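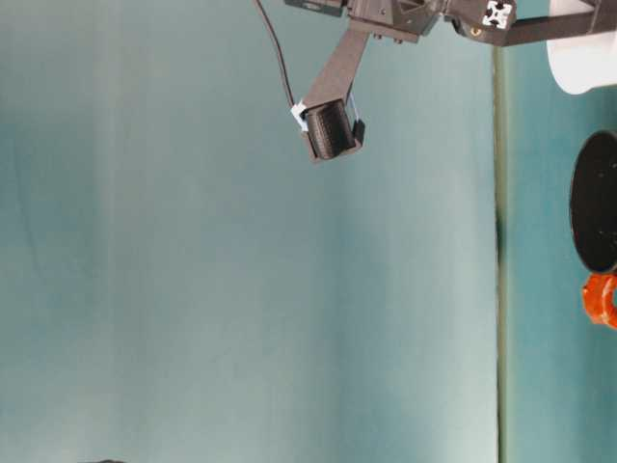

Teal, then. Anyone who has put their head round the door of the back workroom at Pavham this month will know that the colour has won, at least for now. The table is covered in it and the backdrop matches. Salamatu Darko, who chose the shade, tells me it is restful and makes small things easier to find. I have my doubts on both counts.

The argument for it goes like this. The old white covering threw the light back in your face and showed every mark, and the brown one before that swallowed anything dropped on it. A strong plain colour is meant to be a fair middle course. Nhyira Asamoah put this case to me at some length over tea, and I agreed with a good deal of it, having lost a brass washer on the brown one in April and never seen it again.

But a plain colour only helps if the things you put on it are a different colour, and quite bright with it. Something small and orange-red does very well on teal. I can spot it from the doorway without my glasses. A black cup is passable, so long as you don't lose sight of the rim. A green pencil or a blue button is another matter, and we own a great many blue buttons.

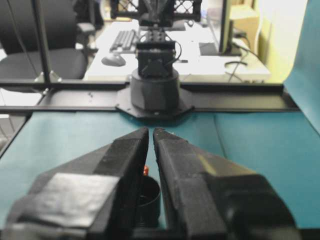 Then there are the creases. I was promised that they would drop out after a few days. Gifty Ansah says a cool iron and an old pillowcase would settle it in an evening, and she may be right, but I notice that the iron is still in the cupboard. Round things roll until they meet a fold and stop there, and I suspect we shall all get used to that and stop mentioning it.

I am not much moved by the talk of it being restful either. Sit facing the backdrop for an hour and then look at a sheet of white paper. Mine went faintly pink. Ayuba Amoah tells me this is perfectly normal and wears off, and it did, though I was halfway through sorting threads at the time and had to start the reds again.

And the cost. The covering and backdrop came to £53, paid out of the room fund. It isn't a fortune — the kettle was dearer — but I would have liked to see a small piece tried on a corner of the table first, under the evening lights as well as by day. Pale things are the real test. Put anything white against that colour with a strong light on it and the edges go, and you are left with a glow where the detail should be.

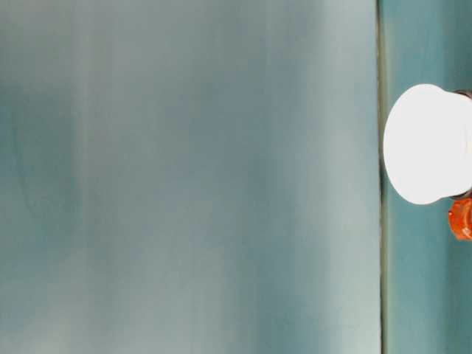 Teal on either side of the seam, and white at its brightest.

Philomena Bawa has asked for opinions before the second table is done to match. Mine is to leave it bare for the winter and see which of the two people choose to sit at. Notes can go in the tin by the door, signed please, and the blue buttons are now in the jar on the windowsill.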